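Protokoll der Besprechung "Beschaffung Greifer und Tischplätze"
Datum: 20. Sep. 2024
Ort: kleiner Besprechungsraum, 1. Stock
Leitung und Protokoll: Brock Morin
Teilgenommen: je eine Person aus Labor, Einkauf, Werkstatt und IT
Entschuldigt: die Vertretung von Zostano

1. Protokoll der letzten Sitzung
Das Protokoll vom Mai wird ohne Änderung genehmigt. Der offene Punkt zur Lagerung der Ersatzteile wird unter Punkt 4 behandelt.

2. Stand der Angebote
Es liegen zwei Angebote für weitere Handgreifer vor, von Toneck und von Colombo. Toneck bietet komplette Geräte mit montierten Fingern an, die Lieferzeit beträgt acht Wochen. Colombo liefert nur den Bausatz, dafür in vier Wochen. Der Einkauf weist darauf hin, dass bei Colombo die Fracht noch nicht im Preis enthalten ist. Die Werkstatt rechnet für den Zusammenbau mit etwa 20 Stunden, und diese Stunden müssen im Budget sichtbar sein. Im Entwurf waren sie vergessen worden.
Das Labor bevorzugt Toneck, weil man dort einzelne Finger nachbestellen kann. Bei Colombo muss man immer den ganzen Satz nehmen. Die IT hat keine Präferenz, sie bittet aber, dass alle Geräte dieselbe Halterung für die Kamera bekommen.
Beschluss: Der Einkauf fragt bei Toneck nach einem Preis für vier Paare und bei Colombo nach den Frachtkosten. Die Entscheidung fällt in der nächsten Sitzung.

3. Budget
Von den Mitteln für dieses Jahr sind 73 Prozent ausgegeben oder fest verplant. Der Rest muss für die Greifer, die Speicherplatten und das Kleinmaterial reichen. Brock Morin schlägt vor, die Speicherplatten zuerst zu bestellen, denn ohne Speicher nützen auch neue Greifer wenig. Der Vorschlag wird angenommen.
Der Roboterarm von Ivano bleibt im Plan für das nächste Jahr. Es wird kurz diskutiert, ob man ihn mieten könnte – der Einkauf hat dazu bis jetzt keine Antwort vom Lieferanten bekommen.

4. Tischplätze und Verbrauchsmaterial
Die Ersatzteile kommen in den Schrank neben der Werkstatt. Die Liste hängt innen an der Tür und wird vom Labor geführt. Wer etwas entnimmt, trägt es sofort ein.
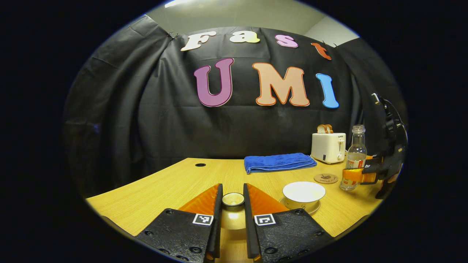 Für den zweiten Tischplatz beantragt das Labor eine eigene Position im Budget, getrennt von den Greifern. Bisher wurden solche Sachen aus der Kaffeekasse oder privat bezahlt, und das soll aufhören. Zur Position gehören der Tisch, der schwarze Vorhang und die Gegenstände für die Aufgaben. Beim Geschirr bittet der Einkauf um eine einfachere Auswahl: Tasse, Schale und Untertasse mit Goldrand kann man einzeln schlecht nachkaufen, weißes Geschirr ohne Rand ist leichter zu ersetzen. Das Labor ist einverstanden, möchte aber bei der Größe der Tasse nichts ändern. Ein zweiter Toaster wird in die Liste aufgenommen, seine elektrische Prüfung übernimmt die Werkstatt.

5. Aufgaben
Einkauf: Nachfrage bei Toneck und Colombo, Erinnerung wegen der Miete bei Ivano
Labor: Liste für den zweiten Tischplatz mit Preisen
Werkstatt: Stunden für den Zusammenbau genauer schätzen
IT: Bestellung der Speicherplatten vorbereiten, Maße der Kamerahalterung an den Einkauf schicken
Brock Morin: Budgettabelle anpassen und an alle verteilen, auch an Zostano

Der nächste Termin wird per E-Mail abgestimmt.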